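제7장 작업 셀의 설치와 일상 관리

이 장에서 배우는 것
음식 진열 작업을 하는 양팔 로봇 셀을 처음 세울 때의 순서, 매일 아침의 점검, 그리고 손목 카메라와 그리퍼를 교체한 뒤의 재조정을 다룹니다. 제6장의 좌표계 내용을 먼저 읽으신 분을 대상으로 합니다. 좌표 변환 식은 다시 설명하지 않습니다.

7.1 들어가며

저는 Prirnatico에서 처음 셀 관리를 맡았을 때, 로봇의 고장은 대부분 모터나 제어기에서 생긴다고 생각했습니다. 그러나 제가 한 해 동안 쓴 정비 일지를 다시 읽어 보니 기록 481건 중에서 모터에 관한 것은 25건이었습니다. 나머지의 많은 부분은 케이블, 나사, 렌즈의 먼지, 그리고 작업대 위 물건의 위치에 관한 것이었습니다. 그래서 이 장은 제어 이론보다 작업대에서 먼저 시작합니다.

진열 작업용 셀에서는 물건의 종류가 많고 모양이 서로 다릅니다. 단단한 병과 부드러운 빵을 같은 그리퍼로 잡아야 하는 경우도 있습니다. 빵을 잡는 힘은 병을 잡는 힘과 따로 저장하고, 그 값을 일지의 첫 쪽에 적어 두십시오. 물건을 놓을 쟁반의 높이도 같은 쪽에 적습니다.
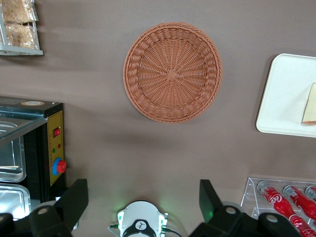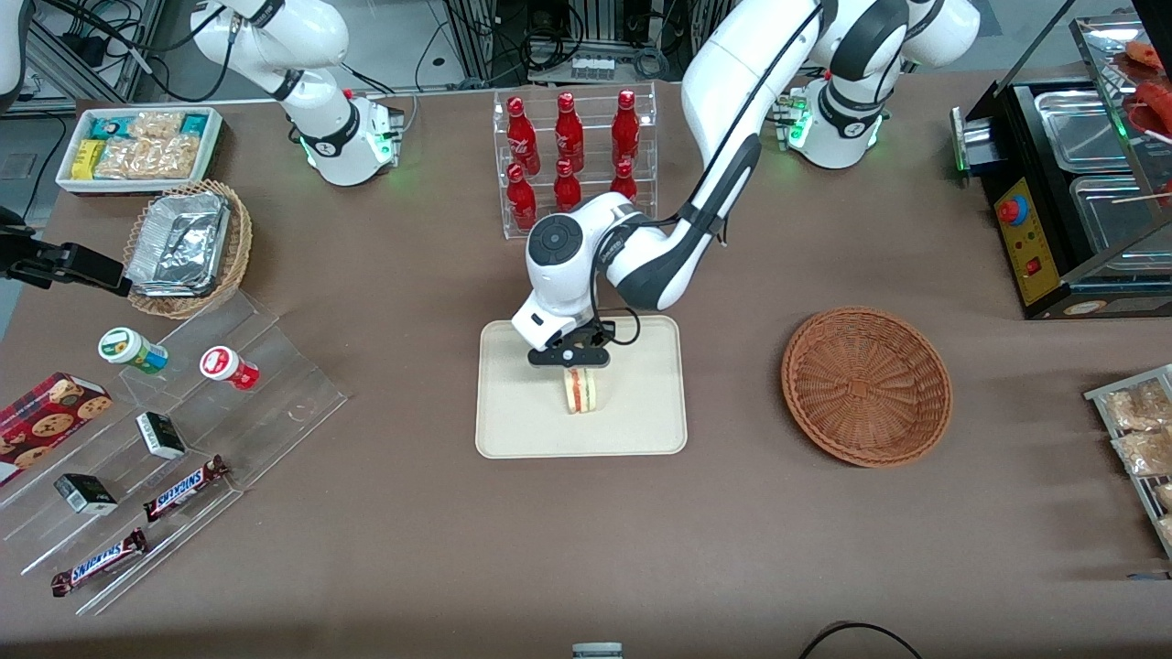
그림 7.1 손목 카메라에서 본 작업대(첫째)와 고정 카메라에서 본 작업대(둘째). 둘째에서는 그리퍼가 샌드위치를 쟁반 위에서 잡고 있다.

카메라를 설정할 때에는 고정 카메라를 먼저 맞추고, 손목 카메라를 나중에 맞춥니다. 순서를 바꾸면 손목 쪽의 오차가 고정 카메라의 값에 섞여 들어가서 원인을 찾기 어렵습니다. 저희 셀에서는 보정판의 자세를 40가지로 바꾸어 측정합니다. 급한 날에는 자세의 수를 줄이고 싶은 마음이 생기지만, 줄인 날의 값은 임시 값이라고 일지에 표시하고 다음 날 다시 측정하십시오.

7.2 매일 아침의 점검

전원을 넣기 전에 다음을 확인합니다.

첫째, 그리퍼의 손가락을 손으로 가볍게 흔들어 봅니다. 흔들림이 느껴지면 고정 나사를 토크 렌치로 다시 조입니다.
둘째, 손목에서 나오는 케이블이 관절에 눌리지 않는지 봅니다. 케이블에는 여유가 필요하지만, 여유가 너무 길면 작업대 위의 물건에 걸립니다.
셋째, 렌즈를 마른 천으로 닦습니다. 과자 가루가 있는 작업대에서는 점심시간 후에도 한 번 더 닦습니다.
넷째, 작업대 위 물건을 배치도와 비교합니다.
다섯째, 비상정지 버튼의 동작을 시험합니다. 이 시험만은 전원을 넣은 직후, 팔을 움직이기 전에 합니다.

넷째 항목을 가볍게 생각하는 분이 많습니다. 4월에 저희 셀에서 왼팔이 같은 위치에서 계속 멈춘 일이 있었습니다. 저는 관절의 센서를 의심해서 오전을 모두 사용했습니다. 동료 Maj-Britt Lindqvist 씨가 배치도를 가지고 와서 진열대 하나가 손가락 한 마디만큼 안쪽으로 들어와 있는 것을 찾았습니다. 진열대를 제자리에 놓고 바닥에 표시 테이프를 붙인 다음에는 같은 정지가 기록되지 않았습니다.

7.3 손가락을 교체한 뒤의 재조정

손가락의 패드는 소모품입니다. 저희는 잡기 동작 2720회를 교체 기준으로 정했습니다. 이 숫자는 저희 셀의 패드와 물건에 맞춘 것이므로, 독자의 셀에서는 직접 마모를 재어 기준을 정해야 합니다.

교체할 때에는 왼쪽과 오른쪽 패드를 반드시 함께 바꿉니다. 한쪽만 새것이면 닫힐 때의 중심이 한쪽으로 밀리고, 부드러운 물건이 기울어진 채로 잡힙니다. 교체 후에는 먼저 빈 상태에서 그리퍼를 천천히 열고 닫아 영점을 다시 저장합니다. 그다음 시험용 블록을 잡고, 마지막에 실제 물건을 잡습니다.

영점을 저장하는 구체적인 절차는 제어기의 종류에 따라 다릅니다. 다음 절에서는 교체 작업을 시작하기 전에 팔을 어떤 자세로 세워 두어야 하는지부터 설명합니다.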